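Stullus: A Bench Arm on a Student Budget
Project report, Colent shared workshop, 15 June 2019

We proposed Stullus in November as a small arm that could fetch and carry on a lab bench. The proposal promised a finished machine. The report will be more careful with that word. Before cutting any metal we built the bench in simulation, where dropping things is free. 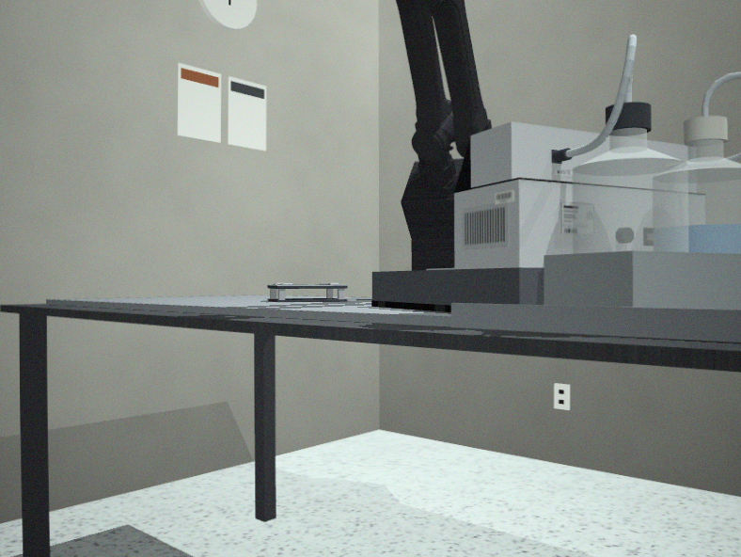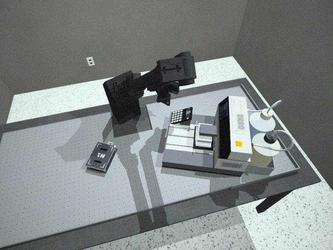 Both bench layouts rendered in Nimri, our simulator.

The simulated arm never complained about cable length. The one we are building at Colent complains constantly. Our first base plate flexed, so we made another, thicker and uglier, and it has behaved. Parts have come to 332 dollars so far, 30 of which went on a connector that fits nothing we own.

Control code is a fork of Brustedska, trimmed to 927 lines, a few of which we understand fully. Joint limits are now checked in 2 places, following an incident with the shoulder and a shelf.

Still open: the wrist motor runs warm, homing drifts after a long session, and the gripper pads need a softer rubber. We have also been asked to sweep up our own filings, and have added this to the schedule under testing.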